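The Arm in the Back Room at Custau

Soledad Aravena has spent 62 evenings on a robot arm she calls Daza. It has six joints, printed in a shared workshop in Florkville, and so far it can pick up a roll of tape and put it down again.

The next job is harder. She and Eulalia Troncoso want Daza to pack a first-aid box, so they do it by hand first, over and over, and save each run. By August they had 173.
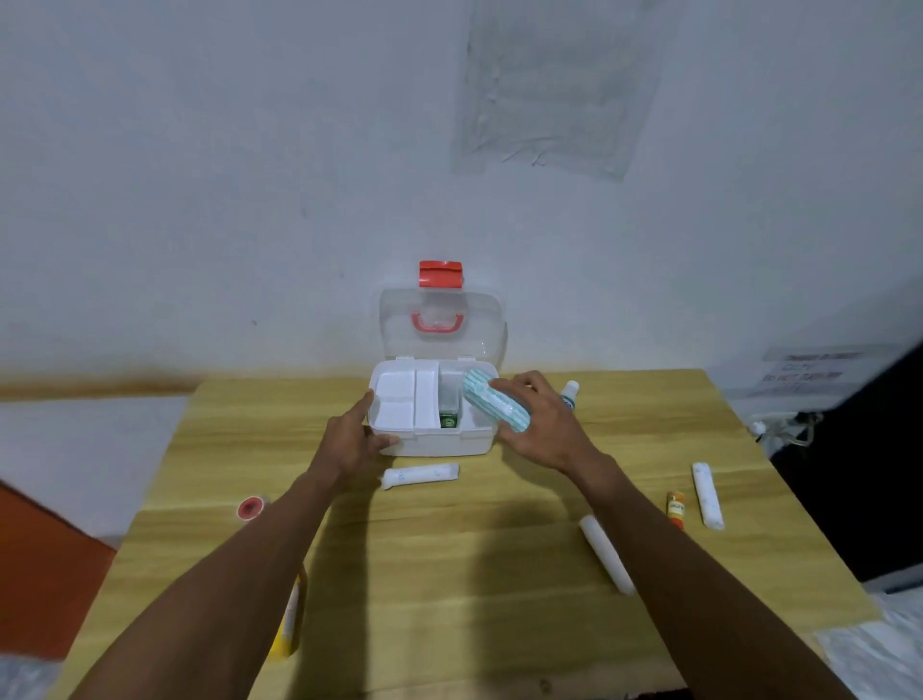

Page last changed: Tuesday, 8:55 p.m.

Gauze goes on the left. The striped pad is the problem, Troncoso says, as it gives when the fingers close. Aravena is printing a softer set of fingertips and plans to try them on the pad first.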